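Lumura Hand Unit — Set-up and Recording Guide
Section 4: Recording a demonstration by hand

Revision date: 2019-08-20
Section prepared by Abrehet Kumsa and Henok Seyoum

This section covers recording a task with the hand unit. It assumes you have charged the unit, fitted the finger pads and paired it with the Tamiru base station (Sections 2 and 3). If you are driving the arm from the remote console, go to Section 5.

4.1 Before you start

1. Choose one task and write it down in a single line, for example "pick up the bottle and place it on the disc". The line you write is entered as the task name in step 4.2.3 and can't be changed once the session is closed.

2. Choose objects that fit between the fingers without forcing. The fingers open to 87 mm. Anything wider will push the pads outwards and the opening reading will be wrong for the whole take.

3. Check that both finger pads are seated. Press each one towards its mounting plate. If a pad rocks, tighten the plate screws by hand with the short key. Do not use a power driver.

4. Wipe the lens with the dry cloth supplied.

Note: Ordinary rooms are fine. You do not need a plain background, and you may leave furniture, plants and books where they are. Things that stay still help the unit to work out its own position.

Caution: Do not record with open containers of liquid. Caps must be screwed on fully.

4.2 Starting a session

1. Hold the unit level, with the fingers pointing away from you, and press the side button once. The light turns amber.

2. Move the unit slowly from left to right and back again until the light turns green. In a large room with high ceilings this may take longer. If the light stays amber, see 4.5.

3. Enter the task name on the base station and press Confirm.

4. Close the fingers fully, then open them fully. This sets the zero point for the session and must be repeated if you change the pads.

4.3 Recording a take

1. Start with the fingers open and the object in view.

2. Press the trigger button and wait for the short tone.

3. Bring the fingers to the object from the side or from above. Keep the object midway between the two pads as you come in.

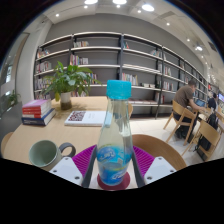

4. Squeeze the handle until both pads touch, and no further. The pads are meant to bend a little. With tapered objects, grip the straighter part if there is one — the pads can ride up a slope and the object will slip down.

5. Lift, move and set down at the speed you want the robot to use. Avoid stopping in mid-air to adjust your own grip on the handle.

6. Open the fingers, draw the unit back one hand's width, and press the trigger button again. You will hear two tones.

If you make a mistake, carry on to the end of the take and mark it as Rejected on the base station. Do not correct the mistake and keep the take.

Note: Keep your free hand out of view. If you have to steady something, do it before the first tone.

4.4 How many takes

For a simple pick and place, record 43 good takes before the first training run. Move the object to a new spot between takes, and change your starting height now and then. The base station holds 1,658 takes; after that the oldest session must be copied off before you can record again.

Where 2 people share the recording, each should do a full set. Enter the operator's name at the start of each set so that the takes can be separated later.

4.5 If the light stays amber

Check the lens for smears. Turn so that bright ceiling lights or display screens are not directly ahead, then repeat step 4.2.2. If that makes no difference, switch the unit off, leave it for one minute and start again.

If the light turns red, stop and send the session log to Saron Assefa at the Rirnard service desk. Do not delete the session first.

4.6 Closing the session

1. Press Close Session on the base station.

2. Wait until the copy bar has finished before switching off the hand unit.

3. Store the unit with the fingers open. Pads left squeezed in the case take on a bend, and a bent pad has to be replaced (part list, Section 9).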